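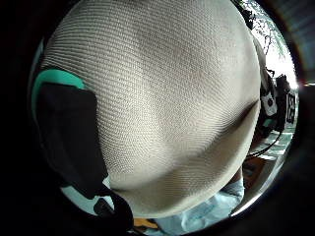

# Ikitz word list — Farkdale speech notes

Category: Datasets > Language > Text & Word Lists

Local words and sayings from Farkdale and Hudoncombe. Plain CSV, one row per entry. 398 entries right now, was 400 but two were the same word spelled different ways. Merged in January.

## Files

- words.csv — the main list
- sayings.csv — longer stuff, weather sayings mostly
- sources.txt — which notebook each entry came from

## Columns

word, meaning, town, speaker_age, notes. Age is blank if the person didnt want to give it. Town is F or H, never both — if both towns use it theres two rows.
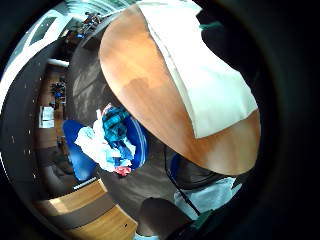
*Round wooden table, white sheet on top.*

## Known problems

- Spelling is by ear. Vowels are all over the place
- 30 entries have no meaning yet, marked TODO
- The Yusof notebooks are only half typed up, handwriting is slow going
- Farkdale is way over-represented, sorry Hudoncombe

Want to get to 1,000 eventualy. No date for that.
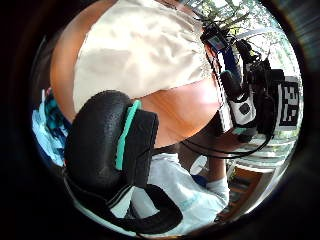 Rungnapa Thammasiri

Last update 1 March 2024. Fixed the quote marks that broke the import in sayings.csv. Use it for whatever, just keep sources.txt with it. Corrections — open an issue, one word per issue please.

We use cookies to remember your settings and measure traffic. Accept all | Manage preferences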